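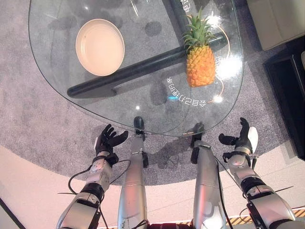

Zalness Student Robotics Forum
Humanoid Project: Table Tasks
Topic: Glass tabletop, plate and pineapple task — proposal for the spring demonstration

Posted by: dpearce_advisor
10th April

Members of the humanoid section are asked to read this post in full before the next bench session.

The section will present a table task at the spring demonstration. The task as proposed is to pick up the small pineapple by its body, move it across the glass tabletop, and set it down on the round plate. Teleoperation is permitted for the pick. The placement is to be autonomous. The robot will remain in its present position at the table, with the hazard tape as the line that visitors may not cross.

Comments are invited on three matters: whether the glass table should be kept, which hand should make the pick, and how a completed trial will be scored. Please keep replies to these subjects. Requests for battery time belong in the Blackburn booking thread.

Dean Pearce
Faculty Advisor

----

Posted by: m_overhand

Thank you for the notice. I wish to record an objection to the glass table.

The depth estimate is poor over clear surfaces. In our March trials the planner took the carpet for the working surface on several attempts, and the hand was commanded to a height well below the glass. The emergency stop was used each time and no damage resulted, but I do not consider that a sound basis for a public demonstration.

There is also the black support under the glass. It runs diagonally below the place where the pineapple stands, and the segmentation model tends to join the two into one long object. I recommend the opaque table from the Bretard room.

----

Posted by: quietservo

I respectfully disagree with the above. The glass table was selected last term so that the section would have to address transparent surfaces. If we exchange it for an opaque one, we are presenting the same task that the junior section completed a year ago.

Reflections are the larger difficulty in my view. There is mirrored lettering in the glass by the fruit, an orange arc to the right of it, and a strong spot of glare as well. The detector has no means of knowing that these are not objects on the table. I have been masking them by hand in the training set, and I have labeled almost 1000 images so far. I would prefer not to discard that work.

----

Posted by: m_overhand

The labeling effort is appreciated and I did not suggest discarding it. It can be used for the summer report. My concern is limited to what is shown to visitors.

----

Posted by: tendon_notes

On the question of hands: the right hand should make the pick. The pineapple is toward the right side of the table and the right arm has the shorter path. The left arm would have to reach over the plate.

I would add that the crown of leaves should be treated as a no-contact region. When the fingers close on the leaves, the force reading rises before there is any hold on the body, and the controller reports a successful grasp. The approach should be from the side and low, with the thumb on the near face.

----

Posted by: pokau_lab_rota

Two remarks on behalf of the Pokau subgroup.

First, the feet. Both are close to the table, and one comes right up to the edge of the glass. Any motion that involves the hips needs to be locked out in software for the duration of the task. We have a configuration for this and will post it in the files area.

Second, cable routing. The cable on the left arm loops down from the wrist toward the leg. It should be secured before any trial in which the left arm is extended across the table. The right arm cable also needs to be checked through the full reach.

----

Posted by: quietservo

Agreed on both. May I ask whether the left arm needs to move at all under the scoring proposal? If the placement can be made with the right hand, I would leave the left arm parked.

----

Posted by: tendon_notes

The right hand can reach the plate in simulation, with the elbow near its limit. I have not confirmed it on the hardware. The plate is on the far left of the tabletop as seen from the robot, and moving it nearer the middle would remove the question entirely.

----

Posted by: m_overhand

I would support moving the plate. I would not support describing the result as the original task if we do so. The program text should state the positions used.

----

Posted by: dpearce_advisor

I am grateful for the careful replies. The following has been decided.

The glass table will be kept for the bench sessions. The Bretard table will be held ready, and the section will choose between them after the final rehearsal. Mr. Overhand's objection is noted and will be attached to the safety form.

The right hand will make the pick. The left arm is to be parked and its cable secured. The Pokau configuration for the hip lockout is mandatory from the next session.

For the rehearsal, each team will have 6 trials. A table will be considered ready when at least 4 of them are completed without intervention. A trial is complete when the pineapple is released on the plate and remains there with the hand withdrawn. Contact with the leaves does not end a trial but must be entered in the log.

The plate position remains open. Teams should try both and report their findings in this thread.

----

Posted by: quietservo

Understood. Could the overhead lamps be dimmed during the bench sessions? The ceiling fixtures show up in the far part of the tabletop.

----

Posted by: dpearce_advisor

The lamps are to remain as they are. The demonstration hall cannot be dimmed, and I would like the detector to be tested under ordinary light.

----

Posted by: m_overhand

I maintain my view on the table but will follow the decision. Please put me down for the first bench slot, and I will bring the depth logs from March for comparison.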